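Group report, Food and Community module, 20 September 2024

## Why we looked at school canteens

Our group wanted to know how much food is left on plates at lunch and whether smaller servings would change that. We visited two canteens in June, one at Ullside and one at Brelomwood. Both serve a hot meal and a salad option.

## Method

We stayed 8 days at each canteen. Leftovers were scraped into a lidded bucket and weighed on kitchen scales after the last sitting. We did not weigh drinks or fruit peel. Pupils could also fill in a short form, and 62 of them did.

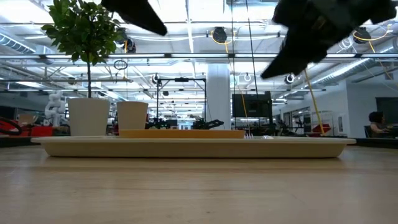 *Fig. 1. Tray with an orange plate and cutlery on a wooden table.*

## Results

At Ullside, where the cooks serve the food, most of the waste was potatoes and cooked vegetables. At Brelomwood pupils help themselves and the bucket was lighter on every day but one, when fish pie was on the menu. The heaviest single day was at Ullside, with 3000 g.

On the forms, the most common reason for leaving food was lack of time. Portion size came second. Several pupils wrote that the queue was too long.

## Problems

The Ullside scales had to be reset twice. We also forgot to ask which year group pupils were in, so we can't compare ages. Okeck school had agreed to take part but its kitchen was closed for repairs.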